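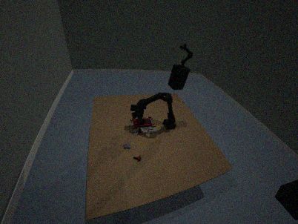 Why does wood have stripes and swirls in it?

Because trees grow a new layer every year, just under their bark, and when somebody saws a tree into planks they cut straight through all those layers. The lines you see are the edges of them. We call the pattern the grain.

I love grain. I'm the sort of person who strokes tables in cafés (my daughter pretends she doesn't know me). So let me tell you how it gets there.

In spring a tree is in a hurry. It has leaves to make and it's thirsty, so it builds wood with nice wide tubes for carrying water up from the roots. That wood usually looks pale. Later in the summer things slow down, and the tree builds tighter, tougher wood that looks darker. By October, in places with cold winters, it has more or less packed up until next year. One pale band plus one dark band makes one ring, and one ring is one year!

If you find a stump in the woods, try counting the dark rings from the middle to the outside. The biggest one I ever counted was near Rirano, where my friend Esperanza Figueroa grew up. We got to 70 before it started raining, and we had to begin all over again after lunch because I'd lost my place. Fat rings often mean a good year with plenty of rain. Skinny ones can mean it was dry, or that bigger trees were hogging the light.

But hang on, rings are round, and planks have long stripes. How come?

Think of a Swiss roll. Slice it across and you get a spiral. Now imagine cutting it the long way, from one end to the other. The jam would show up as long lines instead. It's the same cake, and you've only moved the knife. Saw a log lengthways and you get stripes, and if the saw goes through nearer the outside of the log you often get those lovely pointy arches that look like flames or hills.

And the dark round spots? Those are knots. A knot is where a branch used to join the trunk. The trunk kept getting fatter and swallowed the bottom of the branch, and the grain had to bend round it, a bit like a stream going round a stone.

Grain matters to people who make things, too. Wood splits easily along the grain and is much harder to break across it. You can try this with a lolly stick: snapping it in half takes a good bend, but a grown-up with a craft knife can split one down its length with hardly a push.

Next time you're waiting for your tea, have a look at whatever you're leaning on. If it's real wood, see if you can find a knot and follow the lines round it with your finger.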